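헬덴, 동작 계측 장비 도입 예산안 확정

헬덴은 내년도 자동화 설비 예산에 손동작 계측 장갑 5조의 구매 비용을 반영하기로 10월 정례 회의에서 확정하였다. 예산 과목은 3301이며, 연구장비 항목으로 집행된다.

이번 구매는 양팔 로봇의 작업 학습에 필요한 시연 자료를 자체적으로 확보하기 위한 것이다. 헬덴은 그동안 외부 기관의 장비를 단기 임차하여 사용해 왔으나, 임차 일정에 따라 수집 작업이 중단되는 경우가 잦았다. 공급사 후보로는 알스카와 크뢰거 두 곳이 견적서를 제출하였으며, 납기는 계약 체결 후 60일 이내로 정하였다.

설비기획부 잉게보르크 놀테 부장은 "장갑 본체보다 교정 작업과 예비 케이블, 유지보수에 드는 비용을 정확히 산정하는 데 중점을 두었다"고 밝혔다. 작업대와 조명은 기존 설비를 그대로 활용하며, 책상 단위의 사무 작업부터 순차적으로 자료를 수집할 계획이다.

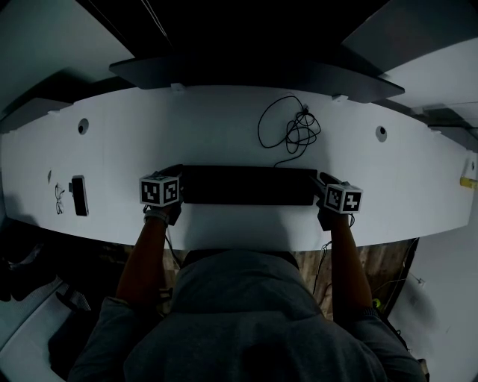 마커가 부착된 장갑을 양손에 착용하고 키보드가 놓인 책상에 앉은 작업자.

최종 공급사는 기술 평가를 거쳐 선정되며, 평가는 지앙 판 선임연구원이 총괄한다. 구매 관련 문의는 설비기획부에서 접수한다.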